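Finding a Place for Everything: Our Study of a Shared Workroom

Coralie Mudgway and Eusebio Zapata, with thanks to Fredy Puma for his patience
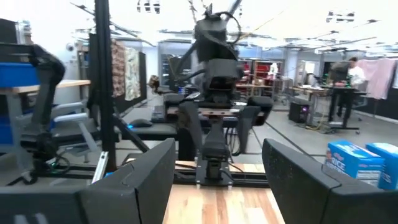

We began our project in December, after a long grumble over tea about how much time we all lose hunting for things in rooms we share with other people. Our question was a simple one: does a shared workroom stay tidier when every object has an agreed home? We started with the ordinary things that people use and then leave wherever they happen to be standing, so the black mouse and keyboard on the dark desk went on our list early, and so did the grey office chair. The blue storage bins, stacked together, became the thing we argued over most (happily, I should add!), because Eusebio wanted them sorted by owner and I wanted them sorted by use.

We asked 22 people to fill in a short diary for four weeks, and got 104 entries back, which was far more than we had dared hope for. Marisol Villanueva very kindly read them all through with us. Most of the grumbles were to do with small things borrowed and put down somewhere else, and hardly any were to do with furniture. Next term we would like to try labels, and Ataahua Pryor has offered to let us repeat the diary in the Dolier room, which is smaller and a good deal messier.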